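Lorkorik Sketching Forum – Technique – Perspective
Last updated: 2019-04-16

We use cookies to keep you logged in and to count visits. By reading on you accept this.

Floor tiles in perspective never look right

pellwood
I'm drawing the entrance hall of the old library in Undham. The floor is square tile, and I have redone it three times. The walls and the staircase are fine. The floor looks like it is tipping up toward the viewer at the back, or else the tiles turn into long rectangles halfway down the hall. I've been making each row a bit shorter than the one in front of it, by eye. Is there a fixed amount to reduce by? One book I have says to make each row two thirds the height of the last one, and that was the worst of the three attempts.

marrow_bone
There is no fixed amount. Two thirds every time is wrong even if your eye is good, and the book should be ashamed. The ratio between one row and the next changes as you go back. Near you the rows drop off quickly, and far away each row is nearly the same height as its neighbor, only tiny.

Use a diagonal. For one-point:
Mark equal widths along the bottom edge of the floor.
Draw a line from each mark to the vanishing point.
Draw one diagonal from the bottom left corner, across all of those lines.
Everywhere the diagonal crosses a line, draw a horizontal.
Those horizontals are your rows. If the first tile looks square, all of them will.

pellwood
Thanks. How do I know what angle the diagonal should be? I can draw it steep or shallow and get two different floors.

marrow_bone
You decide. It should land on the horizon at a point off to the side, and the distance from the vanishing point to there stands for how far away the viewer is. Put it too close in and the front tiles stretch. I usually tape a second sheet to the side of the drawing so I have room for it.

tessaline
I'd argue with doing any of this for a sketch. I've filled over 30 sketchbooks and I have never constructed a floor. Draw the front row carefully, draw the back edge where it belongs, and suggest the middle with a few broken lines. People read it as tile. A fully ruled floor pulls the eye down and kills the rest of the drawing.

marrow_bone
He said it looks like it's tipping up. That is a construction problem. Broken lines in the wrong places are still in the wrong places.

tessaline
They are a lot less obvious when they're broken, though.

pellwood
It's meant to be a finished ink drawing for a print, so I think I do need it accurate. But I take the point about the eye going to the floor. In the third version it was all I could see.

hobnail21
I took the evening class with Dorottya Erdős a few years ago and she had us do both. We built the whole grid in hard pencil on cheap paper, then put good paper on top on a light box and inked only what we wanted. She would make us leave out at least 10 lines. It sounds silly but it worked on me. I used to ink everything I had ruled because I didn't want to waste the work.

I still do it that way. Kernis layout pad underneath, whatever I like on top.

tessaline
That I can agree with.

grist
A question about marrow_bone's method. What if the hall is deeper than it is wide? My diagonal hits the far side wall and I run out of lines to cross.

marrow_bone
Start again from where it ran out. At the last horizontal you drew, go back to the left side and run a new diagonal to the same point on the horizon. Carry on until you reach the back wall. Check that the new diagonal really goes to the same point. If it is off by a little, the tiles change proportion at the join and you will see a crease across the floor.

grist
That's exactly the crease I have. I drew the second one parallel to the first on the paper.

pellwood
Update. I redid it with the diagonal and it sits flat now. I used a spare sheet taped to the left and a long ruler borrowed from work. Two things I'm still not happy with. The back third of the floor is a solid gray mess, and I'd like to try the same hall from the corner, so that nothing runs straight across. Does the diagonal still work there?

hobnail21
For the gray mess, change pens. I use an Evangelista fine for the back and a broader one for the front row only. Also lift the pen early on the lines that meet at the vanishing point. You don't need every one of them to reach the wall.

tessaline
Or leave the back third out. I know I'm repeating myself.

grist
I counted the tiles on a photo of a station floor once and got to 4,000 before I gave up. I drew a rug instead.

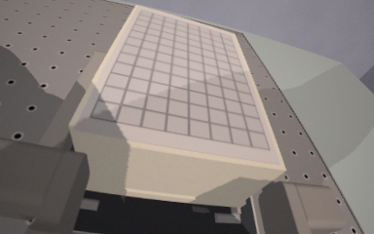

marrow_bone
The diagonal works from the corner too, but you have three points to look after: one for each direction of the tiles, and one between them where the diagonals go. Don't put that third point halfway by measuring. It is only in the middle when you are looking straight along the diagonal, and most of the time you aren't. Before doing the whole hall I'd practice on something small with a grid on top, like the cream block in the render I've put up. It has eight columns across the short way, and no writing in the cells to distract you. Look at how the rows close up toward the narrow end until the lines are nearly touching and go slightly soft. That is your gray mess, pellwood, and a thinner pen there will help more than careful ruling. Keep the plain margin around the grid as well, and notice it is widest along the near edge. With your library floor I'd do the same if there is a border of stone before the tile starts. Draw the border first, get its corners right, and fit the tile inside it. If the border is wrong the tile can't save it, and you will have ruled the whole floor before you find out.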